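Sport Event Management, Unit 6: Who gets to enter?

Handout, to be read before the seminar

Organizers love the word "open." Treat it with suspicion. The Droltine Masters Bowls Cup calls itself an open event, then asks for proof of club membership, a minimum age and an entry fee paid by the end of June. Each rule may be fair. Together they decide who turns up, and the field is a good deal narrower than the poster suggests.

Look hard at age cutoffs. A player whose birthday falls in July can wait almost a full year longer than a clubmate born in June. The usual defense is that a line has to go somewhere. Fine, but ask who drew it and whether any of their own players sat near it.
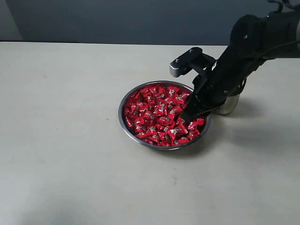

Red wrapped candies in a round metal bowl.

Group draws deserve the same treatment. With 30 teams in 4 groups, two groups have eight teams and two have seven. If everyone plays everyone in their group, some teams play seven matches to qualify and others play six. Kisex, the scheduling package used in our case study, reports this as "balanced." I don't see how.

Ranking by percentage of matches won helps a little. It does nothing about tired legs, and it still treats a weak group and a strong group as equal.

For the seminar:
- Read the Atent and Visser entry rules side by side. Mark every place where "may" gives the organizer a way out.
- Work out a draw for 30 teams that you would defend to a team knocked out on a tiebreak.
- Bring 2 objections to your own draw. "It takes too long" counts as one only if you can show the court hours.

Shares: 4
Comments: 2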